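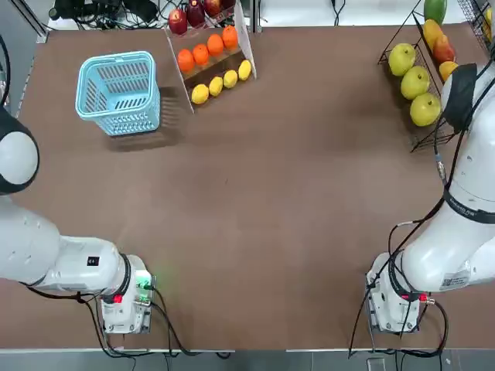
Valtell has asked that the brick play tables remain open to the public during the evening screening, and that the inspection be scheduled around it. The request is granted for the tables only. The screening corner stays closed until items 9 and 10 are signed.

Hadis Animated Special: Preview Play Space
Pre-Opening Safety Checklist with Comments
Location: Itdale Shopping Center, lower level
License holder: Valtell
Toy partner: Besson
Period of use: August

Mark each item Pass, Fail or N/A. Every Fail requires a comment and a new inspection.

Section A. Floor and exits

1. Floor area matches the approved plan (1,101 square feet). Pass.

2. Posted limit of 60 persons is visible at the entrance. Pass.
Comment: Sign was first placed behind the character standee. Moved to the left of the entrance.

3. Both exits open fully and are free of stock, strollers and display boxes. Fail.
Comment: Four cartons of giveaway figures were stored against the rear exit. Besson staff removed them during the visit. See new inspection, Section E.

4. Carpet edges taped flat. Pass.

5. Line barriers do not narrow the walkway of the shopping center. Pass.
Comment: The line may not extend past the elevator. If it does, entry is to be by timed ticket.

Section B. Displays and standees

6. Standees over 4 feet weighted at the base. Pass.

7. Hanging logo sign secured at 2 separate points, with safety cable. Pass.
Comment: Valtell's brand guide calls for the sign to hang lower than it does now. The present height is to be kept. Any change to the hanging sign requires a new rigging certificate, whether or not the artwork changes.

8. Large model of the Hadis ship fenced on all sides. Fail.
Comment: Fence panel missing at the back. Children can reach the tail section, which has loose parts.

Section C. Screening corner

9. Screen bolted to stand; stand locked. Pass.

10. Power cords covered or run overhead. Fail.
Comment: Speaker cord crosses the seating area. Tape is not accepted as a cover. A rubber ramp has been ordered by Besson.

11. Sound level at the front row within the center's limit. Pass.
Comment: Measured during the trailer. The first half of the special has louder passages and should be measured again with the final audio.

12. Warning notice for flashing light posted before the seating area. Pass.

Section D. Toys and handling

13. Loose pieces at play tables carry the age label supplied by Besson. Pass.

14. Small parts kept out of the toddler area. Pass.
Comment: Two small figure accessories were found under the bench and taken out. Staff are to sweep the toddler area at opening, at 1 p.m. and at closing.

15. Giveaway stock counted and stored in the locked room. Pass.
Comment: 461 units received. The delivery slip agrees.

16. Cleaning log for play tables present and up to date. N/A.
Comment: Log starts on opening day. Blank sheets are in the binder.

17. Character costume has clear vision and a handler assigned at all times. Pass.
Comment: Appearances are limited to twenty minutes. Rest area is behind the screening corner and must have a fan.

Section E. New inspection

Item 3: Pass. Rear exit clear.
Item 8: Pass. Panel installed and pinned.
Item 10: Open. Ramp not delivered. Screening corner may not be used, and the seating is to be stacked and roped off.

Conditions of opening

The play space may open without the screening corner. Copies of this checklist go to Valtell, Besson and the Itdale center office. The signed copy stays in the binder at the entrance desk until the space is taken down.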